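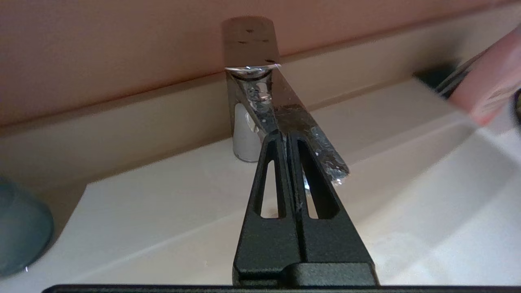
1 min read

Water softener using salt fast and faucet pressure is low, are they related?

pudeo_house
We moved into a place in Treleneck with a softener the last owners left behind, a Vovama unit in the garage. It went through 400 pounds of salt between November and spring, for two people. The water in the bathroom is also weak, with a single-lever faucet on the sink. The kitchen is fine. Our water bill shows 1,568 gallons for last month, so I don't think we have a leak. Do I need a new softener?

Sisodia
Two separate problems, I think. If the kitchen has good pressure, the softener isn't holding anything back. Unscrew the aerator at the tip of the bathroom faucet and soak it in white vinegar overnight. Run the water for a few seconds with it off to flush out grit. If it's still weak, check that both shutoff valves under the sink are open all the way.
On the salt, look at the regeneration setting. Many older units run on a timer, and whoever set yours may have had a bigger family. Mine was going every other night. Get a hardness test strip, enter the real number, and set it by gallons used if your model lets you. Also look in the brine tank for standing water above the salt. Too much water in there means the float is probably stuck.

gravelpit748
had the same thing, it was the aerator. new one is cheap, take the old one to the store so you get the right thread

pudeo_house
Aerator was packed with white crumbs. Pressure is good now. The softener was set to run every two days at 10 at night, so I changed it to once a week and will see how the salt goes.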